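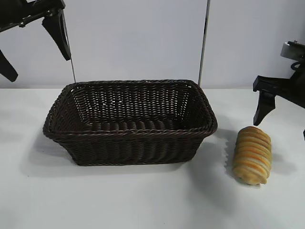

Ramance is a collection of 2701 short stories and tale fragments, prepared for people who study how fiction is built. Each text was typed from small story magazines of the Drinholm region and checked by a second reader. Most of them are under 1000 words. We kept a text only if something is missing or wanted in it, and this can be very little: a brown woven basket with nothing inside and one bread roll lying next to it on the table would be enough for us, if a narrator cares where the roll belongs.

Contents

stories.txt: the texts, one after another, with a blank line between
tellers.csv: who tells the story (first person, third person, chorus, unclear)
endings.csv: type of ending, five values
notes_cirolmont.txt: remarks on the Cirolmont cycle, where the same ghost appears under different names

Labels were given by Pranab Miah and Ute Haberkorn. When the two did not agree, both labels are kept, separated by a slash. Around 5 percent of the endings have such a double label.

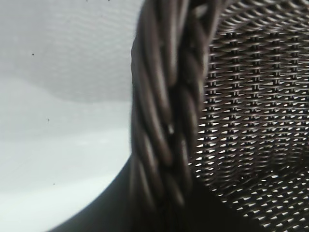 Can I use the stories without the labels?
The text file works alone, and the story numbers stay the same in all the files, so you can add the labels later.

Known problems

Dialect spelling was not corrected. The stories signed Từ may come from more than one writer. Page breaks inside a dialogue are sometimes lost.

Version 2 was finished in August. Please send corrections to Ute with the story number.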